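Jakura: a data card for second-hand clothing colours

Jakura is a table of colour words copied from second-hand clothing listings, with a best guess at what each seller meant. It holds 768 listings and 262 distinct colour terms, a good many of which are beige.

It started as an argument over a jumper sold as "eucalypt" that arrived the colour of a filing cabinet. The seller stood by the word. The buyer, Bijan Heydari, now maintains the dataset.

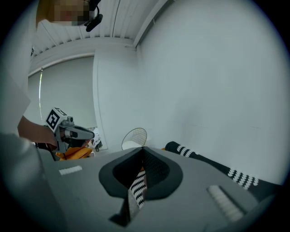
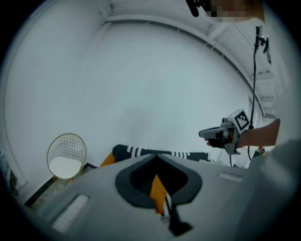 Shalini Pant thinks the whole table should be sorted by fabric first and colour second, as mustard in corduroy and mustard in polyester are separate moral categories. The request is still open. In the meantime there is a fabric column, and you can sort it yourself.

What's in a row

listing_id: our own number, unrelated to the seller's.
garment: jumper, trackies, singlet, frock and so on. "Top" is allowed, under protest.
seller_colour: exactly as typed, including "grey/gray" in the same listing.
plain_colour: what an annotator would call it if ringing their mum.
fabric: as stated. Blank means the seller didn't say.
pattern: stripe, check, zigzag, floral, other. "Other" is where the paisley went.
notes: free text, capped at 400 characters after Manouchehr Mazandarani used the field to review a cardigan.

How the labels were made

Each listing was read by 2 annotators working apart. Where they agreed, that was the label. Where they didn't, both labels stayed in, separated by a slash, and the annotators were asked to stop texting each other about it.

We did not buy the clothes, apart from the ones we bought. Labels come from the listing text and whatever photo the seller supplied, often taken on a doona under a yellow bulb. Treat anything tagged cream, ivory, oatmeal or "off-white (see pic)" as a single colour with good publicity.

Known problems

Navy and black are unreliable in both directions. School uniforms are the worst offenders.

"Multi" appears as a seller colour and we kept it, though it tells you nothing. Do not train anything important on "multi".

Football colours are a mess. Sellers put the club down and assume you know, and the annotators, who follow different codes, did not.

Orange gets split finely by sellers (rust, burnt, terracotta, pumpkin, "autumnal") and then labelled orange by us. If you care about the differences, use seller_colour. If you want to lodge a complaint, the issue tracker is open and slow.

Uses

Fine for spelling correction, search synonyms, teaching a class on messy categories, or settling a bet. Not fine for matching paint. Someone tried that with the Firis export, and the hallway had to be done again.

Formats

The CSV is the real one. The Drinilov version is the same table with underscores in the headings, kept for the one script that needs them. A spreadsheet exists too, and will turn one of your size ranges into a date.

Licence

Use it, share it, credit Jakura. Seller names and suburbs were removed before labelling.

Last updated: March

Comments

Firouzeh Babaei
Is "champagne" under beige or under gold? My search gives me both and I've got a bridesmaid's dress to get rid of.

Bijan Heydari
Both, with a slash. The annotators remain friends.

Shirin Zamani
Row for the maroon tracksuit pants has pattern set to "floral". I've opened the listing and there isn't a flower on them.

Bijan Heydari
Fixed in the CSV. Still floral in the Drinilov file until I get home.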